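Taking a 7 and a 10 year old to a robotics open day, worth the trip?
Posted in: Days Out and Events

hollybankmum

Hello all, hoping somebody on here has been to one of these. The Stedach people at Wollville are having another open day in February (the big grey building past the garden centre, you turn off at the Grasgate roundabout) and my eldest has been on at me about it ever since a flyer came home in the school bag. It says "see robots learning household jobs" and "have a go yourself" and not a lot else. The website is no help at all, it's mostly about investors.

I've got a 10 year old who would live in a robot if you let him and a 7 year old who is frightened of hand dryers. Is it noisy? Do things move about suddenly? Is it hours of standing about while a man talks at a screen? We got badly stung by a "science spectacular" last summer that was two tables and a bowl of slime, so I'm a bit wary.

Also can you get food there, is the parking all right, and do you need to book or just turn up? It'd be us coming on the 44 bus if my car isn't back from the garage, so if anyone knows how far the walk is from the stop that would be great too. Oh, and I'd like to know if there's anything in it for the grown-ups. I'll be honest, I don't know one end of a robot from the other.

Thanks in advance x

tealeaf_and_biscuits

We went to the last one and I'd go again, so I'll tell you everything I can remember and you can skip the bits you don't need!

First off, book. It's free but they do it in slots, and we got in on the second one of the morning because the first had gone. The booking page is hidden under "community" on their site and you have to scroll right down past all the job adverts. You get an email with a square code thing in it and they scan it at the door. My phone had died so I had to give my surname and that was fine too.

You start in a sort of canteen with coats and a welcome talk. The talk is the dull part, I won't lie, it was a good twenty minutes and there were slides with arrows. My two were sliding off their chairs. If I were you I'd sit near the back and have something in your bag for them to fiddle with. After that though it picks up completely and you're taken through in groups.

The first room is the one with the proper robot arm, which they've named MacLeod (there's a name badge stuck on it, the kids loved that). It's behind a clear screen and it was sorting washing into two baskets, very slowly. I mean very slowly. It picked up a sock, had a long think, put the sock down, and picked up the same sock again. Everybody cheered when it finally got one in. It isn't loud at all, more of a whirr, like a printer in another room. Your hand dryer child should be fine with that one. There's a red button on the wall that they press to show you it stopping, and there's a beep with that, so maybe cover their ears for it. They do warn you.

The second room was the one I liked best and I'd never have guessed it. They've got a bed made up in there, just an ordinary bed with all sorts on it, and the people who work there go over it with these grippers you hold in your hands. You squeeze a handle and the two fingers at the end close up. They do the job themselves, picking up clothes, folding, moving blankets about, and it all gets recorded so the robot can learn from how a person did it. I'd honestly assumed somebody typed it all in! The girl showing us round told us they'd done more than 900 goes at bedding and clothes in that room alone, and she said she now dreams about pillowcases. 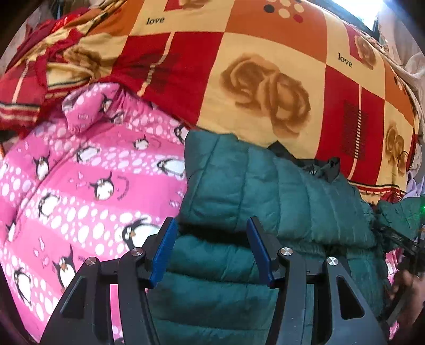
Coats are a pain, apparently. She said anything with padding in it squashes down where you grab it and then pops up somewhere else, so you think you've got hold of it and really you've only got a pinch of the outside. With a tea towel you've either got it or you haven't. I said that's exactly what it's like getting a puffer jacket back into the bag it came in and we had quite a nice chat about it. She also said patterned bedding is good for them because real houses are full of it, and if the thing had only ever seen plain white sheets it wouldn't have a clue in a child's bedroom. I'd never once thought about that.

Then you get your turn. They've a table with old clothes and soft toys, and you pick things up and put them in a tub with the gripper. It's a lot harder than it looks. I'm a fairly handy person and I could not get a scarf to go where I wanted it, it kept trailing over the side. My daughter (8) was miles better than me and her dad put together. They had to be peeled away from it in the end. The grippers are a bit heavy for little arms, so a 7 year old might want to use both hands or have you hold it underneath. Staff were lovely about that and nobody got hurried along.

Last bit is a room where you can ask questions. I asked when I could have one to do my ironing and got a very long answer that I think meant no.

Practical stuff: whole visit took us just under two hours with the talk. Toilets are clean and there's one with a changing table. Food is a hatch doing tea, coffee, crisps and some very decent flapjack, so take sandwiches if yours need a proper lunch. You're allowed to eat them in the canteen. Parking was fine, we were waved into the staff car park. It's warm inside, so leave your big coats on the rail or you'll be carrying them round all morning like I was.

Is there anything in it for grown-ups? I thought so. I went in expecting to be bored stiff and came home and folded a fitted sheet while explaining to the dog what I was doing with each hand. Take him, he'll have a lovely time. The little one too I should think.

Grasgate_Gaz

It's all right. Parking's free. Bit too much talking at the start.

Don't go expecting anything walking about, because my lad did and he sulked all the way home. It's an arm on a bench and people using grabbers. If your 10 year old is after the sort of robot that does backflips you might want to have a word with him first.

Bus stop is at the top of the lane and it's downhill going and uphill coming back, no pavement on one side. Ten minutes maybe, more with small legs. I'd drive.

slowcooker92

I can fill in the bus bit properly as we don't have a car. The 44 stops at the top of the lane like Gaz says, but if you stay on one more stop you get off by the garden centre and there's a pavement the whole way from there. It's a bit further but flat and you don't have lorries going past your elbow. The bus back is 3 minutes past the hour and if you miss it you've got a full hour to wait, so keep an eye on the clock in the question room. We did miss it. The garden centre does a nice cheese scone.

On the noise, my son wears ear defenders and took them off after the first room and didn't put them back on, which for him is really something. The only thing that bothered him was the lighting in the canteen (very bright strip lights). I'd emailed them beforehand to ask about a quiet space and they wrote back the same day and said we could use one of the little meeting rooms if we needed to, and they'd put a beanbag in it when we got there. So it's worth emailing about your 7 year old. They also let us skip the welcome talk and wait in there, and going by what everyone's said about the talk I think we had the best of it!

He was very taken with having a go. He spent the entire time trying to pick up one particular knitted rabbit by the ear and wouldn't try anything else. They gave him a sticker with MacLeod on it and it's now on our fridge and I'm not allowed to move it.

One thing I'd add, they ask at the door whether you're happy for your hands to be recorded while you use the grippers. You can say no and still have a turn, they just put you on the table at the end where it's switched off. I said yes for me and no for him and they didn't make any fuss over it. It's all on the form but the print is tiny, so I thought I'd mention it.

hollybankmum

Oh thank you all, this is so helpful! I've booked us onto the late morning slot, there were only a few places left on it so I'm glad I asked when I did. I've emailed about the quiet room as well. Have warned the eldest about the lack of backflips and he says he knew that already and everyone knows that, so that's me told.

Will be getting off at the garden centre. Is the cheese scone an all day thing or do they run out?

slowcooker92

They'd gone by two when we went back with my mum, so I'd get one on the way in and keep it in your bag.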